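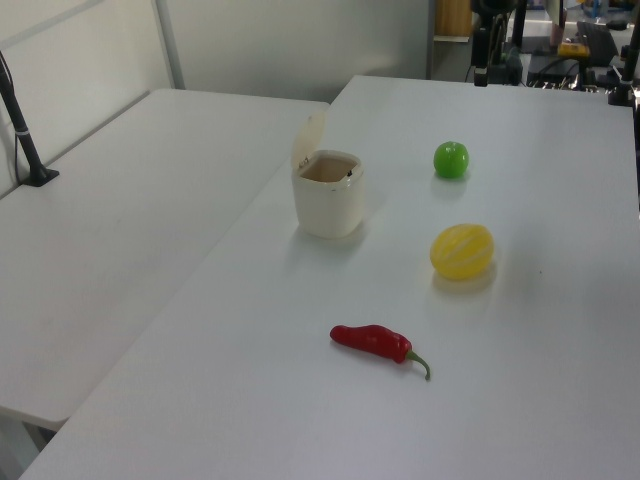

Work surface in white, with lidded tabletop bin (bin and play food not included).

Grastport 2649 Work Table

Item no. 2649
Category: Tables and benches / Fixed height / Indoor

Product description

The Grastport 2649 is a fixed-height table for classrooms, sorting rooms, craft areas and light assembly. The top is a flat panel with a sealed edge on all four sides. The frame is welded steel tube with a powder coat finish. Tables can be used alone or placed in rows. When tables are placed in rows, use the leveling feet to bring the tops to the same height before loading.

The table ships flat. The top is predrilled. Legs attach to the frame with the bolts supplied, and the frame attaches to the top with wood screws. A hex key is in the hardware bag. A Phillips screwdriver is needed and is not supplied.

Top

Material: particle board core, melamine face, both sides
Edge: ABS band, glued
Color: white, light gray
Finish: matte
Heat: do not place items directly from a stove or oven on the surface

Frame

Material: steel tube
Color: gray, black
Feet: threaded, with nylon pad
Height: 34 in. with feet fully in
Cross bar: rear only

The rear cross bar must be fitted. Tables used without the cross bar are not covered by the warranty.

Options

Linking plate, set of 3. Joins two tables along the long side. Plates mount under the top and do not close the seam between the tops completely. For a closed seam, order the Ojo cover strip in the matching color.

Casters, locking. Casters replace the leveling feet and raise the table. They are not for use with the linking plate.

Eselora under-top shelf. Fits between the front legs and the cross bar. It cannot be fitted together with the drawer.

Drawer, single. Steel runners, no lock.

Assembly notes

1. Lay the top face down on a clean blanket or cardboard.
2. Set the frame on the top and line up the holes. The cross bar side faces the rear edge.
3. Start all screws by hand, then tighten. Do not use an impact driver.
4. Bolt on the legs. Leave the bolts slightly loose until all four legs are in place.
5. Turn the table over with two people. Do not drag it on its legs.
6. Adjust the feet and tighten the lock nuts.

Check the leg bolts after the first month and once a year after that.

Cleaning

Wipe with a damp cloth and mild soap. Dry the edges. Acetone and abrasive pads will dull the face. Marker ink can be removed with rubbing alcohol if treated the same day. Do not let water stand on the seam between linked tables.

Changes to this item

Revised February 22, 2018. The foot thread was changed from inch to metric. Feet from older tables do not fit the current frame. For older tables, order the foot kit under the old part number and state the frame color. Light gray tops ordered in January were supplied with a white edge band. Replacement band is available on request from Rochelle Boateng in parts.

Shipping

Packed in two cartons, top and frame. Orders of 9 tables or more ship on a pallet and need a dock or lift gate. Inspect the corners of the top carton before signing. Corner damage must be noted on the delivery slip.

Contact

Parts and warranty: Rochelle Boateng
School and volume orders: Wayne Turcotte
Drawings and load data: Dong-geon Tak

Related items

Grastport stool, fixed
Turkidetti wall rail
Ojo cover strip, white
Ojo cover strip, light gray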